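Progress report to the Trarstead small builds fund
Project: Mikik tabletop arm, shared workshop, Cudow
Prepared by Thaddäus Pichler, Feb 3, 2023

Scope of this period

The work covered the wrist mount, the gripper linkage and the simulation bench. The second payment was released against all three. The wrist mount and the bench are done. The linkage is assembled but not yet signed off.

Mechanical

The elbow bracket was remade after the first one cracked at the bolt line. The new bracket is thicker and adds little weight. Wiesława Marciniak cut it on the workshop router and drilled it by hand, as the router's Z axis was out of square that week.

The gripper has two articulated fingers driven from one motor. Play at the outer links was the main problem in the last report. Four bushings were replaced and the fingers now close evenly under no load. Under load the right finger still lags. We suspect the motor horn, and a metal one is on order from Lüthi.

Electrical

The power supply was moved out of the base and onto the wall side of the bench. The emergency stop now cuts motor power only; the controller stays up and keeps its log. Cable strain at the shoulder is not solved. The present loop rubs at full reach and will need a guide.

Simulation

No new motion goes to the real arm until it has run clean in simulation. The bench model has a table, a kettle with a separate base, and a wooden block-shaped fixture with a metal top plate. Kettle placement was chosen as the main task because the target is small and the handle restricts the approach.

The planner was run 1000 times with the kettle start position varied. It completed the placement in 603 runs. Most of the failures were at the grasp: the fingers met the handle at an angle and pushed the kettle away. A smaller group failed at release, with the kettle left tilted on the connector. Lighting was varied as well, and strong shadows on the tabletop still upset the object detector -- we have not yet separated this from the grasp errors.

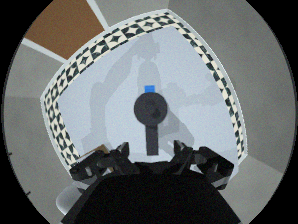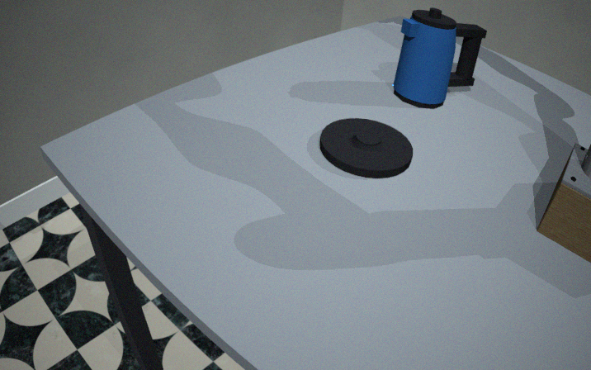 Simulation bench: gripper view, then a view of the table with the kettle off its base.

Review remarks

Mechthild Eder has read the draft and asks that the shadow question be settled before any more planner work, with lighting held fixed for one full set of runs and the start positions repeated exactly. She would also like grasp failures and release failures reported as separate figures next time, and she does not want the kettle task moved to the real arm while the right finger lags. Her last point concerns the shoulder cable: the guide should be fitted before the arm is run at full reach again.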